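I've been meaning to write about what February looked like for me, and since two of you asked in the comments (thank you, I read every one!), I'll try to get it down before dinner.

We are collecting demonstrations for a model we've been calling Brikov. The goal for this round was 224 good ones at the small table, and I did most of them myself, a gripper in each hand, doing the same little task over and over. It sounds dull, and some afternoons it was, but I got oddly fond of it. You start hearing your own habits. I always lead with my left, for example, and I had no idea until the loss curves for the right arm came back looking so sad.

By the time I had 100 recorded I thought I was pretty smooth. Then I watched a batch of them back with a cup of tea and saw how much I hesitate before closing the jaws, a tiny wobble, every single time. The model had learned the wobble beautifully, of course.

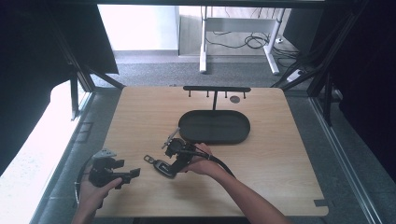 So I threw out a good chunk and began again, slower this time, and with a rule that I had to change where I started from on every take. A little higher, a little off to one side, sometimes coming in from an angle that felt plain silly. My wrists complained (the cables tug more than you'd think if you let them get behind you), but the second set trained so much better than the first. At episode 167 I stopped for the longest lunch of my life and came back much nicer to be around.

The group over at Grallundale has 2000 episodes of something similar, and I was jealous for a while. I'm less jealous now. I'd still take their set if they offered it, mind you!

Next up is a longer task, with both hands passing something between them, and I'm already nervous about the handoff. If any of you have done two-handed collection and found a way to keep your timing from going stiff after the first hour, please write to me. I'll be back at the table in the morning.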